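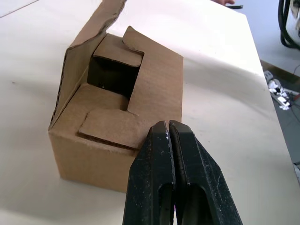
Ticket 2959
Product: Havo lift-top side table, walnut finish
Opened by: Nizar Ghanem
Handled by: Zaid Matar, Sestbridge Furniture Support
Status: Closed

Customer reports that the top of the Havo table does not sit level when closed. The back left corner stays up by the thickness of a coin and the top rocks when a cup is put down on it. Assembled in June, used in a living room, nothing heavy kept on it. He asked if the whole table had to come back. I told him to wait on that and to keep a plain brown corrugated box handy, the kind with a lid flap and interlocking tabs, in case we needed the hinges returned.

Checks requested
Close the top and press on each corner in turn.
Measure from the floor to the underside of the frame at all four legs.
Look at the four screws on each hinge plate and note any that stand above the metal.

Customer reply
Leg heights are all the same. Floor is tile and the table does not rock on it, only the top does. On the left hinge two screws are a little high. Tightened them by hand, no change.

Zaid Matar
Asked which screws went into the left hinge. The Havo kit has two lengths in one bag and they look alike. The short ones are for the hinge plates, the long ones for the lower shelf. A long screw in the hinge plate bottoms out before the head is flush.

Customer reply
Took them out. Two long ones were in the left hinge. Found the two short ones holding the shelf. Swapped them. The left side is down now but the top closes with a bang.

Zaid Matar
The bang is the lift arm tension. Turn the adjuster under the left arm clockwise 6 half turns, then do the same on the right. Both sides need to match or the top will twist.

Customer reply
Done. Closes quietly and sits flat. Left a stack of books on it overnight and it was still level in the morning.

Resolution
Screws swapped, lift arms adjusted. No parts sent, no return needed. Asked the instructions team to show the two screw lengths side by side on the hardware page.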